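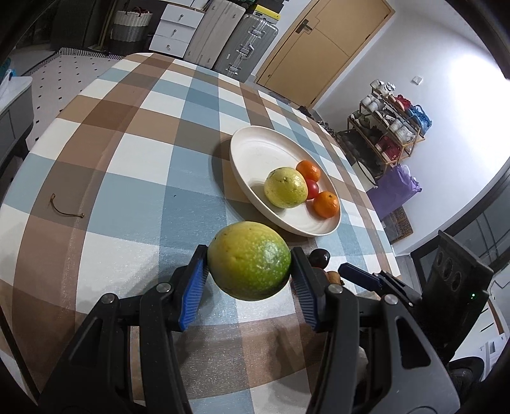

Chapter 7
Grip Force and Soft Goods

A gripper that handles food needs a force limit set before the first pick. Plants that follow the Druscombe rules write that limit on the job sheet, one line for each kind of fruit. Check the finger pads at the start of every shift and replace any pad with worn ribs. Section 7.1 covers pads and cleaning. Section 7.2 works through the Plastgate test, in which 67 pieces are picked and checked for bruises.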